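**Software notes: gripper width estimation, release 15**
13 February 2023

The Multik handheld gripper has no encoder in it. The width of the opening, which every policy we train needs as an input, is worked out from the wrist camera. Up to release 14 that was done by fitting a line to the inner edge of each finger and measuring the distance between the two lines. Release 15 replaces the line fit, and anyone who records or replays data with Wurkside should update before starting a new batch.

The line fit was fine when the pads were new. As the pads age, the rubber along the upper edge starts to lift, and the edge finder would sometimes lock onto the lifted part instead of the block behind it. The reported width then jumped by a few millimeters between one frame and the next. Zodwa Masilela found the problem while checking why a placing policy kept opening its fingers early. She went through the replay logs and flagged 219 recordings where the width moved in a way the real fingers could not have.

Two things came out of that review. The jumps nearly always came from one finger at a time, and they were worse on pale surfaces, where the boundary between pad and background is sharp and any small irregularity gets picked up as a strong edge. Dark mats hid the fault, and most of our regression clips had been recorded on dark mats. We have added clips on light wood to the test set.

Riaan Engelbrecht wrote the new estimator. It ignores the pads and looks for the small round holes in the top of each finger block. Each block has two, so there are four points to track, and they sit in rigid plastic that does not wear the way rubber does. A short model of the finger linkage then turns the four image points into a single width. If one hole is hidden, the model works with the other three. With two or more hidden, it holds the last good value and raises a flag in the log — it does not guess.

The open position is used as the reference for calibration. The dark green fingers stand well clear of each other over bare wood, and the holes in both blocks are in view. The left pad has the frayed upper edge that gave the line fit so much trouble, while the right one is in better shape.

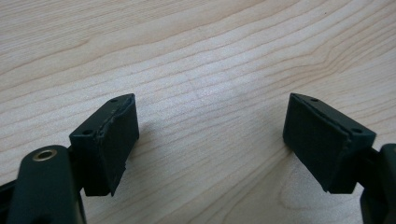
### What to do when you update

Run the calibration tool once for each gripper. Open the fingers all the way, hold the tool over a plain surface with nothing between the pads, and wait for the preview to mark all four holes. Then close the fingers slowly and open them again. The whole thing takes less than a minute. The result is written to the gripper's profile, so you only need to repeat it if a finger block or the camera has been taken off.

Shadows can still cause trouble. A soft shadow beside a finger is fine, but a hard one falling across the top of a block can darken it enough that a hole no longer stands out. The preview turns that marker yellow. Moving the lamp usually fixes it.

Old recordings do not have to be made again. Ji-hoon Won has added a batch command to Wurkside that recomputes the width from the stored video and saves it next to the original values, without overwriting them. He has run it over 563 recordings so far, including all the ones Zodwa flagged. A few could not be recovered: the camera had been mounted too low and the holes were out of view for most of the session. Those are tagged in the index and will be left out of the next training run.

### Known issues

- The estimator adds around 15 milliseconds per frame on the older laptops. Live preview may feel slower, but the recorded timestamps are correct.
- Profiles saved under release 13 or earlier will not load. Delete them and calibrate again.
- If the exposure is set to automatic, pale tabletops can wash out the middle of the picture. Use the fixed exposure setting for now. Lungile Mahlangu is working on a proper fix.
- The width plot in the viewer still labels its axis "edge distance." The numbers are right and the label will be changed.

Worn pads should still be replaced on the normal schedule. The width no longer depends on them, but the grip does — and the policies see the pads in every frame. Send bug reports to the Wurkside tracker with the gripper profile attached.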